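Transparenter Reagenzglasständer, wer hat Erfahrung?
Forum > Hobbylabor > Ausstattung & Glas

pipettenpaul
Dienstag, 30. Oktober 2018
Hallo zusammen,
nach Jahren mit meinem alten Holzgestell bin ich jetzt endlich auf einen durchsichtigen Ständer umgestiegen und freue mich wie ein Kind! Man sieht die Flüssigkeit von der Seite bis ganz nach unten, ohne das Röhrchen rauszuziehen. Weißer Tisch, helle Wände drumherum, und schon leuchtet so ein Rotorange, dass man gar nicht mehr wegschauen mag. Ich mache Farbreihen mit Pflanzenauszügen und Lebensmittelfarbe, da ist das Gold wert.

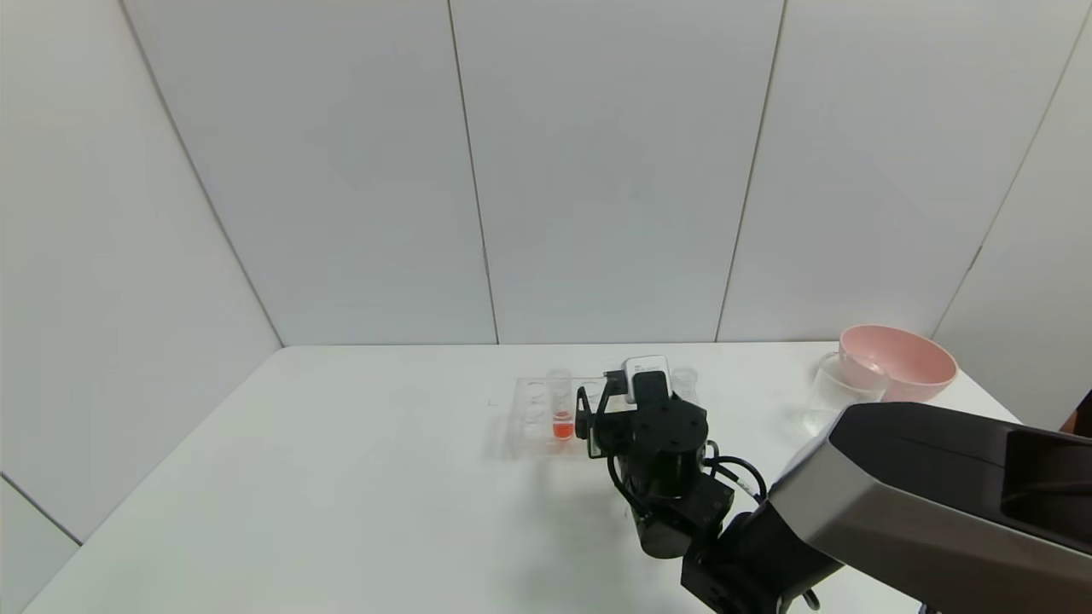
Rotorange im klaren Ständer

Frage in die Runde: Bleibt das Zeug klar? Oder habe ich in einem Jahr einen milchigen Klotz auf dem Tisch?

Wanusska
Schön! Meiner ist seit Februar im Einsatz und noch tadellos. Nur lauwarmes Wasser und ein Tropfen Spülmittel, weiches Tuch, fertig. Und bitte NIE Alkohol oder Aceton an Acryl, das gibt feine Risse, die gehen nicht mehr weg.

Thygesen
Ich halte dagegen. Durchsichtig auf weiß ist hübsch, aber im Alltag ein Krampf. Man sieht den Rand vom Ständer kaum und die leeren Löcher noch weniger. Ich hab mir zweimal ein Röhrchen danebengestellt. Draht, beschichtet, 20 mm Öffnung, hält ewig und kostet nix.

pipettenpaul
@Thygesen: Stimmt schon, schräg von der Seite verschwindet er fast. Aber genau das mag ich ja, die Farbe steht dann sozusagen alleine da :-) Und der Hintergrund macht so viel aus! Mit glatten weißen Flächen hinten und an den Seiten ist das Licht wunderbar gleichmäßig. Vorher stand alles vor der Raufaser, gar kein Vergleich.
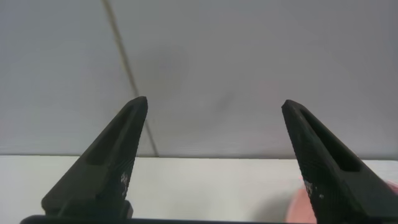

Von Nahem, mit Greifer

Lernorent
Zum Hintergrund: matt nehmen, auf keinen Fall glänzend. Ich hatte erst lackierte Platten und in jedem Röhrchen spiegelte sich die Deckenlampe. Seit ich auf matt umgestiegen bin, kann ich sogar schwache Gelbtöne auseinanderhalten, das hätte ich nie gedacht.

Thygesen
Schwache Gelbtöne hält man mit einem Blatt Papier dahinter auch auseinander.

Lernorent
Papier wellt sich, wenn was danebengeht. Hatte ich auch schon alles.

pipettenpaul
Matt ist notiert, danke! Bei der Tischplatte bin ich noch am Überlegen. Weiß ist toll für die Farben, aber man sieht halt auch jeden grauen Wischer.

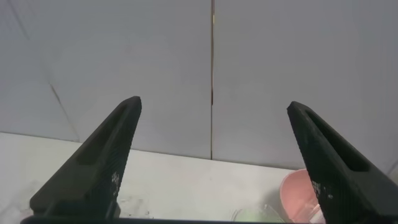 Die Wände will ich auf jeden Fall so lassen, mit den Fugen kann ich leben. Für die Platte dachte ich an eine dünne Silikonmatte, 41 cm breit, die könnte man einfach unter den Hahn halten. Hat das jemand? Rutscht der Ständer darauf oder steht er eher besser? Und noch was: Zum Ansetzen nehme ich ein Becherglas rechts neben dem Ständer, die Röhrchen kommen in die vordere Reihe. Als Rechtshänder finde ich das herrlich bequem, kein Übergreifen mehr!
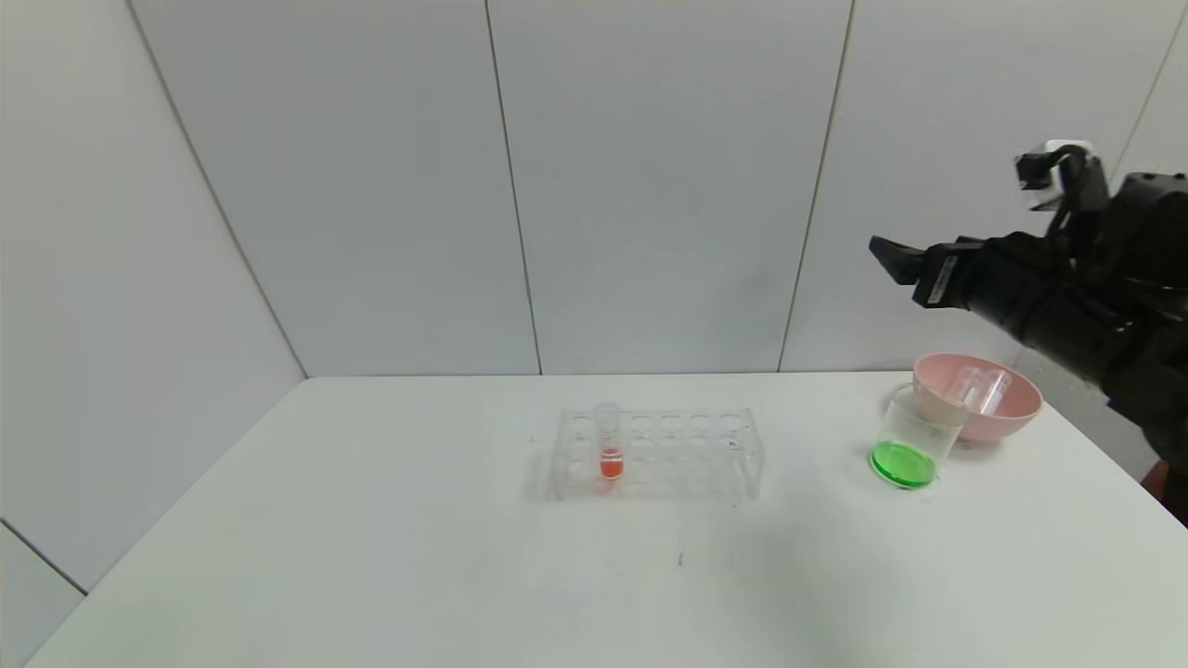
Nakar
Silikonmatte hab ich, steht bombenfest, zieht aber Fusseln an wie verrückt. Das Becherglas würde ich eher nach hinten rücken, meins hab ich mir mit dem Ärmel vom Tisch gefegt. 362 Scherben, gefühlt jedenfalls.

Wanusska
Hinten ist doch viel gefährlicher, da greift man ständig über die vollen Röhrchen! Rechts daneben ist genau richtig. Ärmel hochkrempeln.

Nakar
Kommt auf den Tisch an. Bei mir sind rechts nur ein paar Zentimeter bis zur Kante.

pipettenpaul
Ich bestelle die Matte und berichte. Grün oder grau?

Thygesen
Grau. Grün verfälscht dir alles.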